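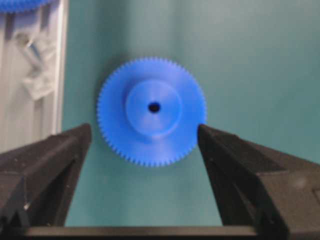

Binta Ajayi wrote in under my last post to ask why on earth I was still driving the arm around by remote control when I could just grab hold of it and walk it through the job. She said she'd taught hers to stack cups that way in an afternoon, and that the only thing my method seemed to be teaching was patience, mostly to me.

Well, Binta, you've caught me at a good moment, as I have spent most of November going back and forth on exactly this, and I've got opinions now. (My family will confirm that I have them at dinner.)

For anyone new, I've been trying to get the arm at our little shared workshop in Drusbridge to pick up a small plastic gear from the bench and put it on a peg. That's the whole job. A child of four could do it, and would probably enjoy it more than I have. The plan is to show the robot the task over and over, record every motion along with what the wrist camera sees, and then train a policy on the lot so it can do the thing by itself.

I did start out by hand, the way Binta does it. You switch the joints to the floppy mode, take hold of the arm near the wrist and move it where you want it to go. It feels wonderful! You get a sense of the weight of the thing, and you know right away when a finger is brushing the bench. My first evening I recorded 16 runs and went home feeling like a piano teacher with a promising pupil.

Then I looked at the recordings. My own hand was in nearly every one. There was my thumb, there was my sweater cuff, and in several of them the gear disappeared behind my knuckles at the exact moment you'd want to see it. A robot learning from those pictures might reasonably conclude that gears get picked up when a gray sweater comes along. When it has to work alone there won't be a sweater, and then where are we?

Kenji Schumacher suggested I keep the motions and throw away the pictures, then have the arm play each motion back with me standing well clear and record fresh pictures on the replay. That's a perfectly good trick and I'd recommend it for big, forgiving jobs. For the gear it was hit and miss. With my hand steadying the wrist, the arm had been pressing a little harder or leaning a little differently, and on replay it would sometimes come down a hair to one side. Pegs don't forgive a hair.

So I moved over to remote control. We have a small leader arm, which is a lightweight copy you hold and move, and the real arm follows along. I sit at the next table with the leader in my right hand and a screen in front of me showing the wrist view, and I try very hard to look only at the screen. That last bit was Harriet Wojcik's advice and I ignored it for far too long. I'd peek over at the bench, naturally, as anybody would. But the robot can't peek, and if I'm steering by something only I can see, then I'm making decisions the recording can't explain. Once I made myself stick to the screen, my runs got slower and a good deal uglier, and the policy trained on them got better. I found this mildly insulting.

The approach is where I've changed my habits most. I used to swoop in on a diagonal and close the fingers as soon as they were anywhere near. Now I come over the top with the fingers open, get the gear sitting between the two tips in the wrist view, and stop for a breath before I go any further. The center hole is a lovely thing to steer by, a crisp dark dot against all that blue, even when the teeth have gone to fuzz in the picture. I line up on the dot, go down, and close. Then I hold still for another breath before lifting. Nazar Hutsuliak thinks the pauses are a mistake and that the robot will learn to dawdle, and he has a point, as one of my early policies parked itself over a gear and simply stayed there until I went and made tea. I've shortened the pauses since. A short breath seems fine. A long sigh does not.

The other thing I've learned to do is make mistakes on purpose. If every run begins neatly and ends neatly, the robot has no idea what to do when it finds itself a bit too far left. So for part of each session I steer off to one side, then correct and carry on as normal. I trim the steering-off part and keep the correction. It's tedious to edit, and I do it with the radio on.

I have 797 runs I'm happy with at the time of writing. The recorder says 924, and the difference is made up of dropped gears, a very long run where I answered the phone with the leader arm still in my hand, and one whole batch where I'd nudged the camera mount and didn't notice until the following morning. I kept those in a separate folder. Jagadeesh Kotian tells me slightly crooked camera views can be useful in small doses, so they may get a second life yet.

So, to answer the question properly: Binta, if your cups are going well then please don't change a thing on my account. Moving the arm by hand is quicker to learn and a lot kinder on the nerves, and if your camera sits somewhere your hands don't wander, you'll lose very little. For small parts and a camera at the wrist, I'm staying with the leader arm. I do miss the feel of it, though. With the leader there's no push back at all, so I only find out I've squeezed too early by watching the gear skid away across the green.

Next up is the peg half of the job, which I've been putting off. I'd love to hear how other people handle the last little bit of an insertion, when the part is hiding the very thing you're aiming at. Do you go by the picture, or do you wiggle? I'm a wiggler by nature, but I worry about what I'm passing on.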